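Looking after wooden chopsticks
Kitchen tips by Tormod Strand

Wooden chopsticks last for years if they are washed and stored properly. Wash them by hand soon after the meal with a little dish soap. Rub along the grain, and use a soft brush on any carved rings, where rice starch collects. Don't leave them standing in the sink.
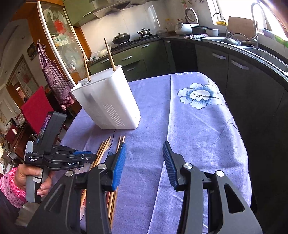 Rinse in warm water and roll them in a dish towel. Then spread them out on a cloth for 25 minutes, turning them once. A tall plastic holder with slots in the sides is fine for storage, but put them in only when they feel dry to the touch.

Sort them into pairs before they go back. Mixed sets are easiest to match by color first, then by the pattern near the tip. 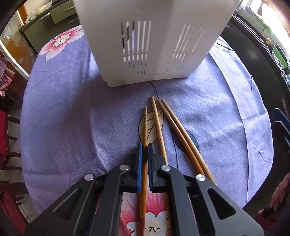
Stand them with the eating ends up so the tips stay off the bottom of the holder. Wash the holder itself every week and let it drain upside down.

Every October I go through ours and throw out any that are split, warped or rough at the tip. Plain ones can be rubbed with 3 drops of food-safe mineral oil. Leave lacquered ones alone.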